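## 4. Connecting a second controller

Pellix can be played by two people on the same console. Before you start, please update the game to the newest version (the October update or later). The older version does not remember the button settings of the second player.

1. Turn on the console and wait until the home menu is shown.
2. Connect the first controller with the cable. This one will always be Player 1.
3. Start Pellix and choose **Options > Controllers**.
4. Hold the pairing button on the second controller until its light blinks.
5. Choose **Add player**. The name "Player 2" comes up on the right side of the menu.
6. Press any trick button on the second controller to confirm.

**Note:** If the name does not come up, go back to the title menu and repeat from step 3. You do not need to restart the console.

The game saves the pairing together with your profile — not with the console. When you sign in with another profile, you have to add the second player again. 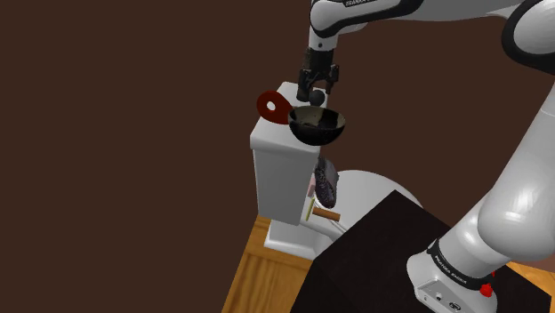

After pairing, you can adjust the sticks for each player. Open **Options > Sticks** and select the player at the top. The dead zone is set to 6 at first, and this value is good for most new controllers. For an older controller which drifts to one side, raise the value by 2 and try the practice park again.

**Caution:** Do not touch the sticks while the message "Measuring" is shown. The game will save a wrong center position, and your rider will lean all the time. In this case choose **Reset sticks** and measure once more.

### Sharing the screen

The split can be vertical or horizontal. Choose it in **Options > Display** before you enter a park, as it cannot be changed during a run. In the Clemmont park the horizontal split is better, the ramps there are very wide.

Online matches are not possible with a shared screen. Stinadel is working on this, but we have no date yet.

If you still have a problem, write to Yu-na Won at the support desk and include error code 34 or whichever code you see. Messages sent on Friday evening are answered after the weekend.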